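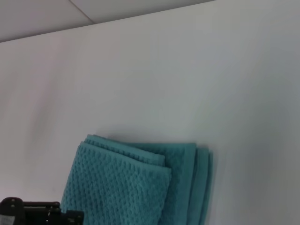 White surface, soft shadow on the left

Entertainment > Celebrity & Reality TV > Gondal

Print this question | E-mail to a friend
2 min read

Did the season 4 couple from Gondal really break up, or is Drelent making it up again?

Posted 2020-12-23

OK so I'm way too invested in this. Drelent ran a piece saying the pastry chef and the surfer from season 4 split weeks ago and that he already moved out of the Skavon apartment. The whole thing hangs on "a source close to the couple" and the fact that she wasn't wearing the ring in one grocery store photo. I take my rings off to go to the store too! But then my sister says she unfollowed his mom, and that got me worried. The reunion doesn't air on Skiren until January and I don't want to sit through the whole holiday not knowing. Has either of them said anything out loud? I don't have the Drelent paid version so I only got the first half of the article.

Answer 1

lol they were never together, it's all for the show. my cousin's friend waited on them once and said they didn't talk the entire meal

Answer 2

I did pay for the full article (I know, I know) and there isn't much more in it. The second half is mostly a recap of the beach fight from episode 38 plus a bit about what he paid for the boat.

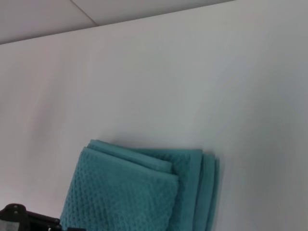

As far as a statement goes, neither of them has put one out. She did a live video over the weekend where somebody asked straight out and she laughed and said "watch the reunion," and that sounds to me like the contract talking. The cast can't discuss their status until it airs, which was the same deal in season 3, when everyone swore that couple was done and they walked out holding hands.

About the unfollowing: I checked and she follows 222 people, and his mom isn't one of them. But I couldn't find anyone who could show she ever did follow her. There's a thread on the Gondal fan board with 120 replies arguing over it if you want to lose an evening.

My guess is they're on a break and Drelent got half the story. I'd wait for the reunion.

Answer 3

Does anybody know if Skiren will have the reunion with captions the first night? Last year it didn't.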